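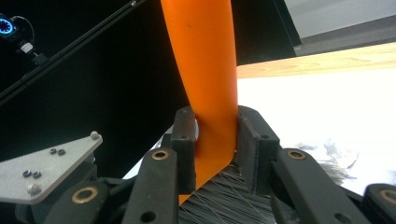
Photo: Peninah Kimaro / Siditetti handheld set, CC BY 4.0

Siditetti sweep-up recordings: README and recording rules

Last revised May 8, 2025
Maintainer: Mwangi Urio
Rules and checking: Obadia Massawe, Satish Annamalai

Contents

This folder holds 200 recordings of one tabletop task. A person works two hand-held grippers, one with a brush and one with a dustpan, and sweeps paper scraps off a white board into the pan. The README covers what counts as a valid recording, how the files are laid out, and what we ask of people who add to the set. If you only want to load the data, skip to File layout.

Rules for a valid recording

1. Both tools are already clamped when recording starts. Picking up the brush or pan is a separate task and goes in a separate folder.

2. Hold the brush by its handle, with the finger pads on opposite sides. Bristles must stay clear of the finger links. If the handle turns in the pads during a stroke, finish the stroke, stop, and mark the recording "slip". Do not fix the grip with your free fingers while recording.

3. Fingers and sleeves stay behind the jaws. A hand that touches the scraps, the bristles or the lip of the pan makes the recording invalid.

4. Cables hang outside the working area. Check both before each recording. A cable that drags across the board will move the scraps and spoil the start position.

5. Scraps are paper or tissue only. Tear them by hand and drop them near the middle of the board. Do not arrange them.

6. Maximum length is 90 seconds. If the board is not clear by then, stop anyway and label the recording "partial". Partial recordings are kept.

7. No retakes under the same number. A bad recording keeps its number and gets a label. We had trouble in the first version with overwritten files and do not want to go through that again. 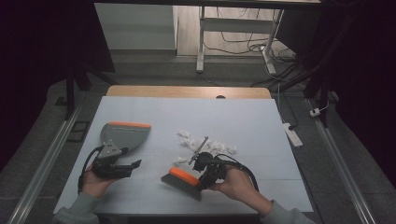 Work at a normal household pace. People new to the grippers tend to slow down a lot, and the strokes come out short and choppy. Do a few unrecorded sweeps first. Either hand may hold the brush, but note which one in the session sheet and do not swap partway through a session.

File layout

Each recording has its own folder, numbered 001 to 200. Inside are the video files, the gripper opening widths as a CSV, and notes.txt. The notes file has the operator code, brush hand, label and any remarks. Labels are ok, slip, partial and invalid. Invalid recordings are included but left out of the default split.

Checking

Each recording is watched by 2 people, neither of them the operator. If they disagree on a label, the stricter one stands. Barrett Hutchins wrote the script that compares the two label sheets; it is in tools/compare and needs nothing beyond standard Python.

Known problems

Overexposed areas on the white board in some close views. Small scraps can be hard to make out there, so use the wider view when judging whether the board is clear.

Time stamps on the two grippers can drift apart in longer sessions. A correction is planned for June.

People and consent

Operators signed the Nyaga consent form before taking part. Names are not stored with recordings. An operator can ask for removal at any time, and the numbers of removed recordings are not reused.

Contributing

Read the rules above, record a short trial session, and send it to Mwangi before doing a full one. Include the session sheet.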